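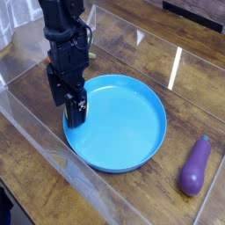
Page last changed in March by Csenge Lakatos

How to score pick-and-place trials so the numbers mean something

If you have just joined the Fleltier project and somebody has handed you a folder of episodes to score, welcome, and please pour yourself something nice before you start, because the first batch always takes longer than you'd think. I have scored more of these than I care to admit, and what follows is how I'd walk you through it if we were sitting side by side.

The task in our tabletop set is simple to say out loud: pick up the named toy and put it on the blue plate. The trouble is that "on the plate" covers a lot of ground. A small yellow piece right at the rim with the fingertips still down there beside it, and a purple eggplant lying on the bare wood, is a moment where two sensible people will give you two different answers. Our first comparison of policies went wrong in just that way. Andri and I scored the same 200 episodes and disagreed on 11 of them, and nearly all of those were rim cases (we had a long and mostly friendly lunch over it).

So now we score in stages. Open the episode in Jitstead and read the instruction before you watch anything. Then play it through once at normal speed with your hands off the keyboard. I know it's tempting to start marking right away, but you'll catch yourself deciding too early.

On the second pass, mark the stages as they come.

Reach: the fingertips get to the named toy. If they go to a different one, mark "wrong object" and keep watching anyway, as we do want to know what the policy did next.

Grasp: the toy leaves the table between the fingers. Pushing or dragging doesn't count, even when it ends up somewhere useful. If the fingers hide the toy, step forward until you can see it, and if you never can, mark "unclear". Please don't guess! An unclear mark is a perfectly good mark.

Place: the toy is inside the rim and the gripper has let go and moved away. A toy leaning on the rim from the inside counts. One balanced on top of it, or leaning from the outside, doesn't.

Hold off on the place mark until the arm is well clear. Shaohua found 9 episodes in the early set where the toy rolled back out just after release, and we had happily called every one of them a success.

When you finish a batch, export it and run the agreement script against the second scorer's file. It lists every episode where the two of you differ, by stage. Watch those together, talk them over, and write the agreed mark in the third column, leaving both original marks alone. We report the agreed score along with the raw agreement for each stage, and the raw figure is the one Ottmar will ask you for first.

The full set has 441 episodes, so do take breaks. If you run into a case these rules don't cover, add it to the notes at the bottom of the sheet and send me the episode number.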